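# The Fruit Bowl Earns Its Place

At Kanora, grapes go out first and nothing gets washed until it is needed.
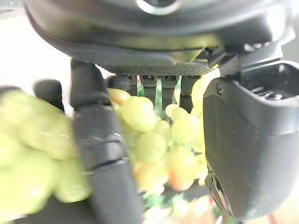

*Grapes on the left, at close range.*

Anoma Siriwardena has sold fruit for most of her working life and still thinks people buy too much of it at once. Her shop, Kanora, opens at seven in the morning. By noon in June the grapes have usually been restocked.

"People wash the whole bunch when they get home," she says. "Then it sits there damp and they wonder why it goes soft."

Her advice is to leave grapes on the stem, in the fridge, and take out what will be eaten that day. Snip a small cluster with scissors. Pulling grapes off one by one leaves wet stem ends behind, and those spoil first.

Bananas she keeps well away from everything else - a hook is fine, so is the far end of the counter. Apples go in the fridge drawer in a bag of their own. Peaches and plums stay out until they give a little near the stem, then they go in the fridge too, for 3 days at most.

She is less strict about the bowl itself. Wide and shallow is better than deep, so the fruit at the bottom isn't carrying the rest. The one on her own kitchen table came from Nimard, a housewares store two doors down, and cost $42. It has a chip in the rim.

Fruit that has gone past its best gets cooked. Siriwardena cuts out the bad spots, adds a spoonful of sugar and a little lemon juice, and simmers it until it slumps. Grapes take longer than you would expect, and the skins can be strained out or left in. She leaves them in and eats the result cold, over yogurt.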